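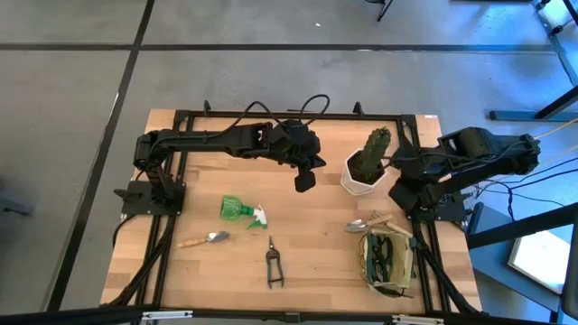
Jerklow Plant List Digest, Vol 13, Issue 8

Sun 27 August, a list member wrote:
> Mine has gone soft at the base and I'm blaming the spray bottle.
> Does anybody mist a columnar cactus at all? The Vusstead care
> sheet says weekly, which seems like a lot to me.

I'd quit misting it! Mine is the tall ribbed green one in the white faceted pot, and the spray bottle (the green one, lying on its side on the butcher block) is for the ferns. The cactus gets a proper soak when the soil is dry all the way down, then nothing — I mean nothing — until it's dry again. In winter that can be five or six weeks.

Mine leans a bit too, so don't panic if yours does. I give the pot a quarter turn when I remember, usually when I'm wiping down the table anyway.

Soft at the base is another story. Slide it out and look at the roots, and if they're brown and mushy, cut back to clean tissue and let it callus before you repot. I used the gritty mix from Policarpio in March and like it fine, though the bag is heavy.

Does your pot have a hole in it?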